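**Fustora to take over Sirkuvska's forklift service contracts**

7/9/26 — Lift truck dealer Fustora has signed an agreement to take over the service and rental business of Sirkuvska, the family-owned materials handling company that has looked after warehouse fleets in the region for three decades. The deal covers 676 trucks under maintenance contract, along with the parts stock, the mobile service vans and the lease on the Muli workshop. Terms were not disclosed.

The transfer takes effect in October. Until then, customers should keep calling Sirkuvska's service line and paying Sirkuvska invoices as usual. After that the existing phone number will be redirected to Fustora's dispatch desk. Contract rates will be held until each agreement comes up for renewal.

Sirkuvska will keep its racking and dock equipment division, which is not part of the sale. The company has been winding down its truck business since last year, when it stopped taking orders for new counterbalance models.

"Racking inspection and repair is where most of our calls come from now," said Radymyr Karpenko, general manager of Sirkuvska. "We wanted the trucks to go to a shop that would keep the technicians on, and that was the first thing we talked about."

All nine of Sirkuvska's truck technicians have been offered positions with Fustora at their current pay and seniority. Four are based at Muli and the others work out of their vans. Fustora said it also plans to hire an apprentice for the Muli shop before the end of the year. 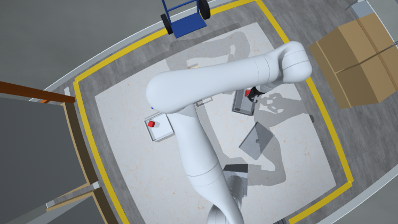
The Muli workshop will stay open, with some changes. Battery work, now done in the main bay, will move to a separate room with its own ventilation and eyewash station. The parking lot on the north side is to be repaved so that flatbeds can turn without backing out onto the road, a long-standing complaint from drivers. Tire pressing, which Sirkuvska had been sending out, will be brought back in-house once a press is installed.

Parts are likely to be the biggest change for customers. Sirkuvska ran its stores from a card system and a spreadsheet, and Fustora will enter the stock into its own inventory program over the summer. Slow-moving items for older reach trucks will be kept at Muli, while filters, forks, hoses and load wheels will be supplied from Fustora's main warehouse on the overnight run. Orders placed before 3 p.m. should be on the counter the next morning.

Tatu Okoth, service director at Fustora, said the company had wanted a shop in the area for some time. Its technicians have been driving up to two hours each way to reach food distribution and building supply customers near Muli.

"On a busy week that's a whole day of labour sitting on the highway," Okoth said. "A customer with a truck down in the freezer aisle doesn't want to hear how far away we are."

Fustora will also offer its Uva electric pallet trucks through the Muli location for the first time. The Uva has been sold mainly to retailers and small wholesalers, and comes with a removable battery that charges from a regular wall outlet. A short-term rental pool will be set up in time for the fall peak, with daily, weekly and monthly rates. Operators renting for the first time will get a walk-through at pickup, but Okoth noted that this does not replace the employer's own operator training.

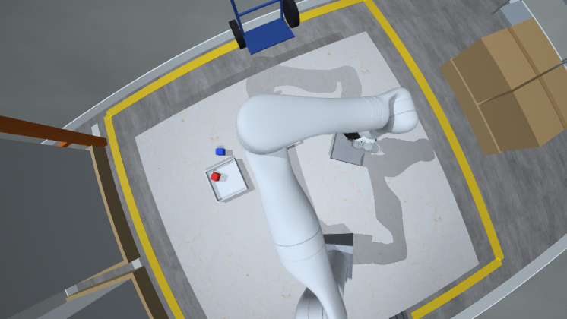
*Computer rendering of a white robot arm and gripper beside a grey box or platform.*

Customers with trucks still under manufacturer's warranty will receive a letter setting out who will handle their claims. Claims opened before the transfer will be completed by Sirkuvska. Annual safety inspections already booked for the summer will go ahead on the scheduled dates with the same technicians, and inspection records will be passed to Fustora along with the contract files. Anyone who would prefer to keep their records out of the transfer can ask Sirkuvska in writing to close the account.

Rental units now out on site can stay there. Fustora will swap the decals and unit numbers at the next scheduled service, and renters do not need to return equipment early.

The companies will hold an open house at the Muli workshop for contract customers, with five Uva trucks available to try in the yard. Invitations will go out with the August statements. Questions about a specific contract can be directed to either company's service office, Monday to Friday, 7:30 a.m. to 4:30 p.m.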